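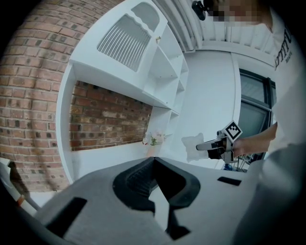 HOME & GARDEN

I grew up in a brick house and swore I'd never live in another one. Too dark, too serious, too much like a bank. So naturally I've spent the past two years in a brick house in Trellville, and I've become the sort of person who slows the car down to look at somebody else's mortar.

It started with a flake. I leaned on the front wall to get a pebble out of my shoe, and a bit of the wall came away on my sleeve. Just a smear of sandy grit, but once you've seen it you see it everywhere. The joints under the front window were so soft I could scrape them out with a house key (I did, for far too long, and then felt awful about it).

My first thought was a tube of something from the hardware store. My neighbour had the same thought years ago, and the patches on her side of the fence are now the only part of the wall in perfect condition, with the faces of the bricks popping off all around them. That's the trouble with putting hard cement between soft old bricks. Water gets in, as it always will, and it needs to come out through the joint. If the joint won't let it, it comes out through the brick and takes the face along with it.

Lime mortar is the softer, older stuff, and I'm a complete convert. It's slow! You dampen the wall the night before, you pack the joints in thin layers, you hang wet burlap over your work and you fuss over it for days like a sourdough starter. You can't do it in frost or in blazing sun, which in our part of the world leaves you a few decent weeks and a lot of looking at the sky. I did my first stretch in August and it was a mistake. Half of it dried too fast and went to powder, and I raked it out again with the radio on and my colour rising.

Then there's the matching. Old bricks were never one colour, and a new one from the box store sits in a wall like a false tooth. I found mine at a salvage yard out past Bemham, where they were stacked on pallets under a tarp, and I went home with 116 of them in three trips because my hatchback sits low enough as it is. I bought a few too many on purpose. I bought a lot too many, if I'm honest about the pile behind the shed.

People ask whether they should seal the wall when they're done, and I'd leave it alone. Paint's the same story, only prettier for a year or two. Fix the gutters, pull the soil back from the bottom course, and let the thing dry out at its own pace.

The front is finished now, apart from a corner by the hose tap where I keep changing my mind about the sand. I've got a bucket of the yellow and a bucket of the grey, and this weekend I'm trying them half and half.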